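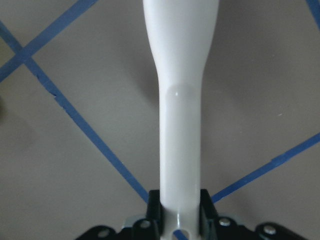
Arlo Benavides objected, on reading the first draft of the coding guide, that a death notice should not be treated as the work of a single author, and that a study which assigns each notice to "the family" or "the funeral home" will miss most of what happens between the first telephone call and the printed page. The objection was accepted, and the guide was revised before coding began. This section sets out the revised treatment of authorship and reports what it shows about the order in which survivors are named.

Figure 2. White tapered shaft between two black gripper fingers.

4.2 Authorship and the naming of survivors

The notices in the sample appeared in the newspapers of two towns, Vadeck and Plundel. The full sample contains 329 notices. Each was read once for its factual content (age, place of birth, occupation, church membership, military service, place of burial) and once for its wording. On the second reading, coders marked any phrase that also occurred in the printed form used by the funeral home named in the notice. A notice was coded as form-based if the form supplied the order of its statements, even where the family had added sentences of its own. It was coded as free if the order could not be traced to a form.

Forms were available for both funeral homes that placed notices regularly, Dobos and Dristby. The two differ in ways that matter for the analysis. The Dobos form asks for the spouse first, then children from oldest to youngest, then brothers and sisters, and leaves one line at the end for "others." The Dristby form has a single open space under the heading "Survived by" and gives no instruction on order. Neither form asks about a former spouse, and neither provides a place for stepchildren.

Of the full sample, 58 notices were coded as free. These were longer than the form-based notices and more likely to mention a pet, a hobby, or a favorite place. They were not, however, less regular in the naming of survivors. The spouse was almost always named first and grandchildren were usually placed after children, just as the Dobos form would have required. Families writing without a form appear to follow the notices they have read over the years, and those notices were themselves largely written from forms. The same pattern is found among notices placed through Dristby, where the open space could have been filled in any order.

Departures from the usual order are informative for this reason. They fall mainly into cases where the household of the deceased did not match the household the form expects. A second marriage late in life is the most common. In such notices the children of the first marriage may be listed ahead of the surviving spouse, or the spouse's children may be given in a separate sentence, with wording such as "he also leaves" or "she was loved by." The separate sentence may signal distance, but it may equally be a practical answer to a form with no suitable line. The text of a notice does not allow the reader to decide between these, and the coding guide instructs coders not to try.

A smaller group of notices was printed more than once with changes. There were 8 of these. The changes were almost all additions of names, most often a sister or brother living out of state or a grandchild left out of the first printing. In one Plundel notice, first printed in December, the second version moved a longtime companion from the end of the list to a place directly after the parents. No other word was changed. Corrected notices of this kind are the clearest evidence in the sample that the order of names is read closely by the people named, and that a family may be willing to pay for a second printing to set it right.

Two limits of the material should be stated. Neither newspaper kept the handwritten or telephoned copy from which its notices were set, so changes made by newspaper staff cannot be separated from those made at the funeral home. In addition, the forms consulted are the versions in use at the end of the study period. Staff at Dobos stated that their form had been reprinted several times with only minor changes, but no earlier copy was found. Dristby could not say when the open space was introduced.

The treatment of predeceased relatives, which follows a different pattern in the two towns, is taken up in Section 4.3.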